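Keeping a Two-Arm Cell in Tune

Cyril Sedgwick keeps the two-arm tabletop cell at Kilano in working order. The cell handles small desk objects, mostly pens and markers, and moves them in and out of cases and trays. He has had charge of it since May. We spoke at the bench next to the cell, with the arms powered down for part of the conversation and running for the rest.

The cell is simple on paper. Two arms, a gripper on each, a small camera at the wrist and a flat table. Sedgwick said that most of the hours he puts into it go into parts that cost very little: cable ties, finger pads, bracket screws.

"The arms themselves have given me almost no work," he said. "A joint either holds its calibration or it doesn't, and the controller will tell you. A finger that has gone out of parallel tells you nothing. You find out when a marker rolls out of the grip on the way up."

His day starts with what he calls the cold check. Both arms are sent to their rest pose before any task is loaded, and he compares the joint readings with a sheet taped inside the door of the control cabinet. He allows a small drift at the wrist and none at the shoulder. If the shoulder reading has moved, he looks at the base clamp first. The clamp sits on a steel plate, the plate is bolted to the table frame, and the bolts are marked across the head with paint so that any rotation shows as a broken line.

"I used to put a wrench on every bolt every morning. That is a good way to wear out a thread. Now I look at the paint, and I only use the wrench if the line is broken."

After the base comes the gripper. The fingers open and close on a linear drive, and the pads on the inner faces are textured to hold small round parts. Sedgwick closes the fingers on a strip of paper at the tip, then halfway down, then at the root, and pulls. The paper should drag evenly in all of them. If it slides free at the tip and binds at the root, the fingers are toed out and the mounting screws need attention.

The order of loosening matters, he said. He backs off the outer screw on each finger by a quarter turn, closes the gripper at low force so that the pads square themselves against each other, and tightens again while the drive is still holding. Early on he loosened both screws at once and lost the reference for the finger height. It took him the rest of that shift to get it back.

"You want one thing free and the other thing fixed. With both free you are building a new gripper."

Pads are replaced on condition. He does not keep a schedule for them, although the supplier, Wemitz, recommends one. What he looks for is polish. The raised part of the texture goes shiny before it goes flat, and once it is shiny a smooth plastic barrel will turn in the grip under its own weight. He cleans the pads with a lint-free cloth and isopropyl alcohol, lets them dry with the fingers open, and repeats the paper test. If they still slip he changes the pair. He will not change one side alone, having tried it and found that the part always walked toward the older pad.

Cables are the subject he returned to most often. The cell was delivered with the gripper cable clipped along the arm in a straight run. That looked tidy and lasted until the wrist had been through its full rotation enough times for the jacket to whiten near the connector. He took the last clip off and let the cable make a loop over the bracket instead.

"It looks worse. People who come in want to tidy it. But the wrist needs slack, and the slack has to live somewhere that the other arm won't reach. Over the top of the bracket is the only place I found where it stays out of the fingers."

The length of the loop took several attempts. Too short, and the connector carries the load at the end of the rotation. Too long, and the cable sags onto the table and sweeps up whatever has been set down there. He sets it by rotating the wrist by hand to both limits with the drives off and watching the connector. If the plug moves in its socket at all, he lets out a finger's width and starts over. When he is satisfied, he wraps a band of tape around the cable where it enters the clip, so that anyone can see later whether it has crept.

Much of the discussion that followed was about the camera at the wrist. It looks out between the fingers, and its position relative to them is stored as a fixed offset. Any knock to the mount puts that offset out. Sedgwick checks it by bringing the open fingers over a printed grid and comparing where the fingertips fall against a saved image from the last good calibration. The comparison is done by eye on a monitor, with the old image laid half transparent over the live one.

"If the fingers line up, and the grid doesn't, the arm has moved. If the grid lines up and the fingers don't, it is the fingers or the mount. That one test tells me which tool to pick up."

He recalibrates fully only when the overlay disagrees. The full routine, run through a package called Medve, takes 201 poses per arm, and the arm has to settle in each before the reading is taken. He has cut the settling time in the past and regretted it. The result looked fine in the report and was off by enough to make the gripper land on the edge of a barrel.

The lighting over the table is part of the same problem. The table top is pale and matte, which suits him, although it still takes a soft shadow from the arms. He asked for the overhead lamps to be fixed at one level and had the dimmer taken off the wall. Before that, the picture from the wrist changed through the afternoon, and the faults he was called to were often nothing to do with the machine.

We asked which task he uses to prove the cell after a repair. He does not use test blocks. A block has flat sides and will forgive a finger that is out by a degree. He uses markers and an open case, with one arm over the case and the other working a marker on the bare table.

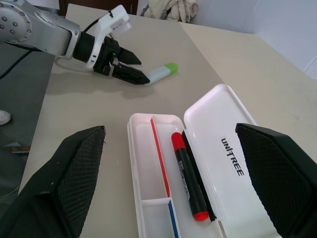 A marker is a poor test on its own, according to Medina, since the cap and the barrel have different diameters and a drop can be blamed on the grip point when the finger is at fault. A plain dowel of constant section would separate the two causes.

Sedgwick has heard the argument and partly accepts it. He keeps a dowel in the drawer and uses it when the marker test fails and the paper test has passed. As a first check he still prefers the real part.

"The dowel tells me the gripper is straight. It doesn't tell me the cell works. I get paid for the second one."

The proving run is short. Each arm makes 5 picks from the table at low speed, then the same number at working speed, and every placement has to clear the walls of the tray. He watches the first set from the side, at table height, looking at the gap beneath the lower finger as it comes down. A finger that touches the table before it touches the part will flex, and the flex is released when the part is lifted. On a light object that is enough to throw it.

For that reason he sets the table height in software slightly above the true surface and then lowers it in small steps until the fingers reach the part reliably. The value is written on the same sheet as the joint readings. It changes when the pads change, and forgetting to update it is the mistake he admits to most readily.

"I have done that more than once. New pads, good paper test, good overlay, and then the first pick goes straight into the table. The force limit catches it, so nothing breaks, but you have to start again from the paper."

The force limit itself is not something he adjusts. It was set during commissioning and is locked behind a password that he holds and does not use. If a task needs more force than the limit allows, he takes that as a sign that the approach angle is wrong.

Interference between the arms is handled by a keep-out volume around each one. The volumes were generous when the cell arrived, and the arms spent a good part of each cycle waiting for each other. Sedgwick trimmed them in stages, and each time he ran the pair at reduced speed with a hand on the stop button. The cable loop had to be included. The original model of the arm had no cable in it, so he added a plain cylinder above the bracket, a little larger than the loop at its widest.

Spares are kept in a drawer under the bench. It holds pads, finger screws, one complete gripper cable and a spare wrist bracket. He orders the screws from Clomby in boxes of 1,000, a quantity he described as absurd for a cell this size, but the smaller packs come with a different head and he will not mix them. A screw with the wrong head takes the wrong driver, and the wrong driver gets used on the right screws afterward.

The log is on paper. Every entry gives the reading before the work, the reading after it, and what was touched in between. He asks that entries be made even when nothing was changed. The last line on the open page, dated 10th August, read "overlay good, loop unchanged, pads left." Beneath it he had already ruled the line for the next one.

The one change he would still like to make is a connector that locks at the wrist. The present plug is held by friction and a dab of silicone, which has to be cut away each time the gripper comes off. A locking version exists, but it is taller, and with the loop over the bracket it would come close to the other arm at full reach. He has a printed mock-up of it on the shelf and plans to run the pair slowly with the mock-up fitted before he orders the part.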